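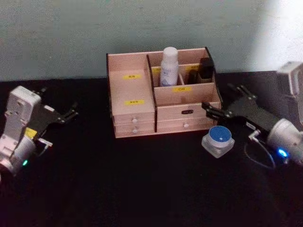

11/15/20

I have been writing letters again, the kind with stamps, and I can't tell you how happy it has made me! It started back in April, when my old neighbor Laurier Beaulieu moved away to Brutivbridge and left me his new address on the back of a grocery receipt (he never did trust phones). I meant to send a quick hello and ended up filling three pages, mostly with the tomato situation and my sister's new porch.

He wrote back within the week. His handwriting is terrible, so I read it at the kitchen table with a cup of tea going cold, guessing at every fourth word, and then I read it again the next morning and guessed differently.
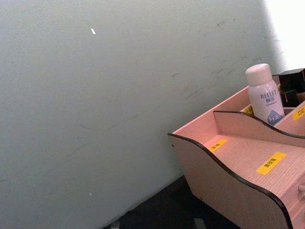

Since then I've added my cousin Keegan Ross to the list, and an aunt who answers only in postcards — always of lighthouses, though she lives nowhere near the water. I write on Sunday-ish evenings, after the dishes, with the radio low. Some weeks I have no news at all and I just tell them what I cooked.

If you'd like a letter, leave your name in the comments and I'll email you for the address. I still have plenty of stamps.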